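# The Rulebook Comes for the Gripper

The Brandstead code of practice for hand-held grippers runs to 90 pages, 11 of which concern cables. Its authors have evidently tripped over one.

Most of it is sound, if you can stay awake. Keep the marker cubes clean and never let a sleeve cover them. Start each take with both grippers open. Put the object down where either hand can reach it, then leave it alone until the take begins, a rule that defeats more adults than you'd think.

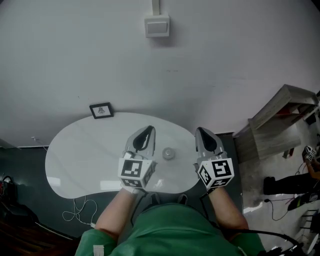

Rule 14 is the one that causes rows. It says a fumbled pick must be kept and labelled as a fumble. At Jevero, a small firm that had recorded 3000 takes by August, people had been quietly binning theirs out of pride. The result was a set of records in which no human being ever dropped anything. Ondusham, which bought a copy, sent it back with a rather dry note.

The next edition is promised for spring. It will have a section on footwear, and the cable chapter is getting longer.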